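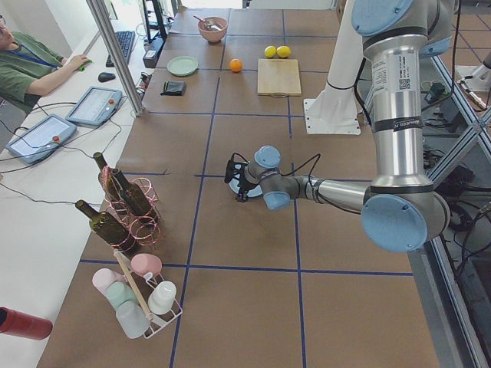
Bromberg opens service program for two-arm cells

PLURPORT, October – Bromberg now offers a fixed service plan for its two-arm test cells. Every Friday a technician checks the gripper cables, renews worn grid tape on the table and tests the stop button of both teach pendants. The visit takes 2 hours.

"Most of our repair calls were for cables," said Mitsuko Takeda, head of service – "so we start there."

Contact: Csaba Bozsik, extension 155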